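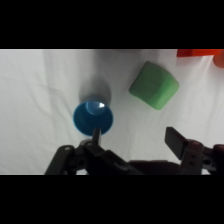
Pichit Srithong writes that a cup is the best toy in any house and that we should have given it a page years ago. He may well be right, and as he has been kind enough to read this newsletter through all its ups and downs, he gets his page. Pichit, it's a little longer than you asked for. You know how I am.

For anyone new to the Ladcombe Play Shelf, the short version is that we lend out small bags of plain things for young children to play with at home. Cups, bowls, blocks, a sponge or two, a cloth to spread under it all. We started in March with three bags and a shoebox of index cards, and I thought we'd be doing well to see all three come back. They came back, and then the same families asked what else we had, and one thing led to another, and now there are 34 bags on the shelf at Clarnier Hall and I have had to buy a second shoebox.

What goes in them is always up for discussion, and I do mean always. I have been stopped about it in the grocery store, next to the onions. So I thought I would use this item to go through how we think about the cups and bowls in particular, and then you can all write in and tell me what I've got wrong.

First, color. We like things in one solid color with no pictures on them. A cup with a cartoon bear on it is a bear cup, and a child who likes the bear will want that one and no other. A plain blue cup can be a well, a hat for a block, somebody's soup, or the blue one. My granddaughter went through a long spell of asking for "the blue one" no matter what was in it, and I learned to pour her milk without discussing it.

We also like a color to turn up more than once. If there's a blue cup, it's nice to have a bowl somewhere in the blue family too, even if it leans toward teal, and then you can have a very serious talk about whether they match. Four-year-olds have strong feelings on this. An orange block next to an orange cup is good for the same kind of talk, and so is a bowl that one person calls pink and the next calls salmon (my sister says brick, but she says that about everything).
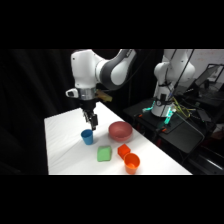 Blue cup, salmon-pink bowl, green sponge, orange cube.

Then there's the matter of size. The question we ask about any bowl is whether a small block can go into it and be got out again by a small hand without a fuss. Wide rims are a great help. Deep, narrow containers look handsome on the shelf and then somebody gets a fist stuck holding a block and won't let go of the block, and there are tears, sometimes from the grown-up. Cups are a bit different. A cup ought to be a slight challenge. Dropping something into a cup takes more care than dropping it into a bowl, and if you start with the bowl and move along to the cup after a few days you'll see them slow down and aim.

Tipping the cup over makes a whole new game. Lying on its side it becomes a garage, or a cave, or a thing that rolls in a curve and never quite goes where you sent it. Please don't be in a hurry to stand it back up. I say this as a person who straightens things without noticing I'm doing it, and I've had to sit on my hands.

I want to put in a good word for the sponge as well. We added sponges after a father at one of our Clarnier mornings mentioned that his little boy had left every block we'd given him and gone off with the one from the sink. A sponge squashes, it makes no noise at all when it's dropped at six in the morning, and you can cut up an old one if you need something smaller. It also gets the table wiped, if you're lucky and present it as a treat. Do let it dry all the way before you zip it in the bag. I opened one in the spring that I won't describe.

About the cloth. Several of you have asked if you really need to use it, and no, you don't, but I'd miss it. A plain white cloth over a table makes every color look brighter and it tells a child where the playing happens. Things don't skid around as much either. It doesn't need ironing! I had a very sweet note from a mother who had pressed hers before returning it, with the corners square, and I felt terrible. Fold it, roll it, stuff it in on top of the bowls. Creases are fine.

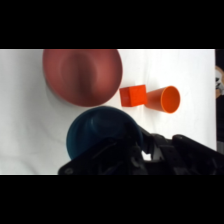
Two bowls and an orange cup lying on its side.

If you'd rather put together a set of your own, it costs very little. Noiphan on the main street keeps a basket of odd plastic cups by the register at 80 cents each, and they don't mind if you stand there holding them up to the light for a while. Look for a smooth rim with no ridge of leftover plastic. For bowls I'd go to your own cupboard first and see what has lost its partners. Blocks you can get anywhere, although I will say the foam kind are easier on a downstairs neighbor. Skip anything small enough to go in a mouth and stay there, and check the sponge for bites now and then.

A few practical notes before I let you go. Bags can be borrowed for up to 107 days, a number we arrived at by an argument I won't go into, and you can renew by leaving a note in the shoebox. Please give the cups and bowls a wash in warm soapy water before they come back. If something has gone missing, just write it on the card. Cups wander off, they get taken to the bath or out to the sandbox, and we would much sooner have the bag back short than have you keep it on the stairs feeling guilty.

We are also saying goodbye to the old Skomix stacking rings, which have lost most of their rings. If anyone would like the posts, they're in a carton under the coat hooks at the hall, free to whoever gets there first.

Next time I've promised to write about spoons. Send me your spoon opinions, the wooden spoon people especially, and leave them in the shoebox with your cards or put them through my door.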